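**Re: [ternley-residents] Phones and the side tables in the units**

Thu 16 November

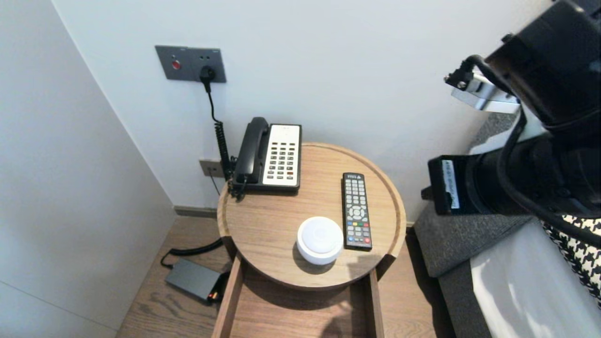 Does the landline have to stay on the side table, or can it go somewhere else in the unit?

It can go anywhere the cord will reach. The handset and base are yours to move, but the wall plate and the jack stay where they are. If you want it by the bed you'll need a longer line cord, and the office has a few in the drawer under the sign-in book.

Sang Thân wrote:

> Hi all,
>
> Mum has just moved into unit 14 and we are trying to work out the corner with the round side table. She wants the phone, the TV remote and her reading glasses all on it, plus a cup of tea, and it is not a big table. My brother thinks we should get rid of the landline altogether and put her on a mobile. She doesn't want that and I'm with her.
>
> Two other things. Does the table belong to Ternley or was it left behind by the last person? And is anybody else using the drawer? It sticks out a fair way when it's open and I'm worried about her shins.
>
> Also, can the table be swapped for a square one? Starklow have one on special with two shelves.
>
> Sang

Sang, I'll take these in order.

The side tables belong to Ternley. They came with the units when the Harb wing was refitted and they are on the inventory, so please don't put yours out for hard rubbish. If you'd like a different one, tell the office and they'll store the round one. Storage is free. You buy the replacement yourself, and it needs to be low enough that it doesn't cover the wall jack. I haven't seen the Starklow table so can't tell you if it's any good.

The drawer is meant to be used. My aunt keeps spare batteries, a pen and her phone list in hers. It should be pushed right in when you've finished with it, and if it's stiff, rub a candle stub along both rails. Drultell furniture wax does the same job but costs more. If it still won't close, put in a maintenance slip.

On space, what worked for us was putting the phone at the back with the handset on the side of her good hand, and the remote lengthways along the edge. The cup goes on the tray table by the chair. A raised rim on the side table helps to stop a remote or a pen sliding off, but it won't hold back a spilt cup of tea, and you don't want tea in a keypad. We did that once. The replacement phone took nearly 2 weeks to come.

Cables are the part I'd spend time on. Anything with a power adapter on the floor should have its lead run along the skirting and clipped down, especially if your mum uses a walker. The clips with the sticky back are fine on the baseboard but they pull the paint off the walls. A packet of 4 is enough for one corner. Curly cords are best kept behind the table where a sleeve can't catch them.

Don't plug a double adapter into the wall plate without asking. Maintenance will come and look at it for nothing.

Keeping the landline is reasonable. Mobile reception is poor at the back of the building and plenty of residents prefer a proper handset. Write the numbers she rings most on a card in large print and tape it inside the drawer or stand it beside the phone. If the buttons are too small for her, ask about a large-button model before you buy one. The office lends them out for a month so people can try them.

If anyone is throwing out a tray table, Sang might like it. Ours has gone to my cousin.

The next furniture swap isn't until February. I'll post the list when I have it.

Oanh Vi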